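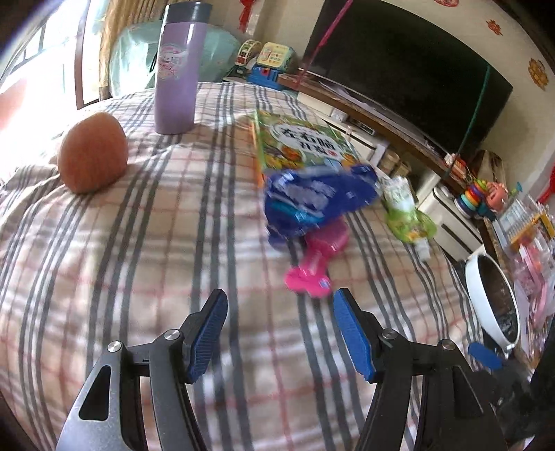

Hestent is a small word list for people who translate catalogues of household cloth: blankets, covers, curtains, tea towels. I started it because the same fabric received a different name each time I opened an old file. A beige ground with dark grey, white and thin red stripes crossing over it can be "plaid", "check" or "tartan", depending on which shop wrote the page, and the customer sees three products where there is one. The list gives one preferred word for each case and keeps the others as variants.

## What is inside

- `terms.csv` has the preferred words, one for each row
- `variants.csv` has the other words, linked by the `id` column
- `notes/` has longer remarks for the difficult words
- `old/` is the first version from Clerkstead, kept only for comparison

The languages are English, German, Hungarian and Czech. English is the base. If a word exists only in one language, the other cells stay empty. Please do not fill them with a guess.

## Columns in `terms.csv`

| column | meaning |
|---|---|
| `id` | a short code, never used again after a row is deleted |
| `en`, `de`, `hu`, `cs` | the preferred word |
| `group` | pattern, weave, finish or use |
| `source` | which catalogue the word comes from |
| `checked` | `y` if a second person has read the row |

The file is UTF-8 with semicolons. If you open it in a spreadsheet, choose the semicolon yourself, or all the words will go into the first column.

## Sources

The words come from 12 printed catalogues. Six are from the mail-order house Groltitz, 4 from the Vörös shops, and the rest were bought at a flea market in Clerkstead. I typed the words by hand. Scans are not included and I will not send them.

The Groltitz catalogues are the most regular. Vörös changed its translator at some point, and after this the word for "throw" is not the same as before. I kept both and marked the older one `obsolete`.

## Known problems

- "Plaid" in German often means the blanket itself and has nothing to say about the pattern. These rows have the remark `false friend`.
- Colour words are not in the list. I tried it and stopped. "Sand", "beige" and "natural" were impossible to separate from printed paper.
- The Czech column is weaker than the others. Only 100 rows are filled there.
- Some plurals are missing in Hungarian, where the catalogue used only the singular.
- "Coverlet" and "bedspread" are still one row. They should be two.

## How to send a correction

Open an issue with the `id`, the word you propose, and a place where it is printed. A web page is good enough if it is from a shop. Please send one correction in one issue, it is easier for me to follow.

## Licence

You can use and change the list, also for paid work. Mention Hestent somewhere in your file. The next version is planned for March, with the bedspread row divided.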